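Zestum Mixed Snack Box

Item 229 – Pantry and Break Room

A ready-to-share assortment of packaged snacks in an open-top cardboard box. The box is green and white on the outside and goes straight from the shelf to the table. Crackers, puffed snacks, peanut snacks and small pastries, all individually packed.
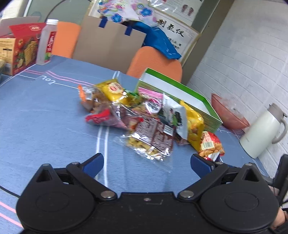
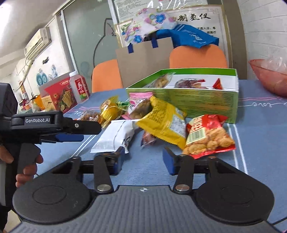
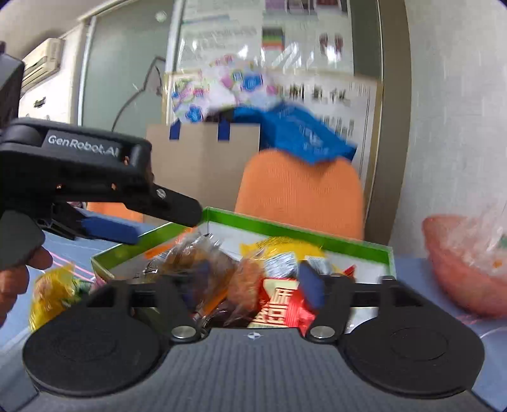 What you get

Each box is packed by hand, so the mix changes a little from one to the next. Expect small packets for one person along with a few larger bags meant for sharing. Packet colors and label languages vary with the supplier. If a snack is out of stock we replace it with something of the same type – sweet for sweet, salty for salty.

The box

Open cardboard tray, no lid, printed on the outside. It can be refilled as often as you like and goes in with paper recycling when it wears out. Keep it away from the sink and off wet counters.

Storage

Store at room temperature, out of direct sun. Check the date on each packet, as the dates are not all the same. Once a bag is open, close it with a clip or move the contents to a bowl with a cover.

Allergens

Contains peanuts, wheat, milk and soy. Other allergens are listed on the individual packets. We can't make up a peanut-free box under this item number – ask for item 227.

Ordering

Sold singly or by the case. Orders of 100 boxes or more need to be placed by phone with Frans Hoekstra at the Damasceno warehouse. Smaller orders ship from stock.

Refill packs are sold separately and come without the box.

Returns

Unopened boxes can be returned with the packing slip. Opened packets can't be taken back unless the contents are damaged. For damaged goods, write to Gilmar Mendonça in customer service and include the item number.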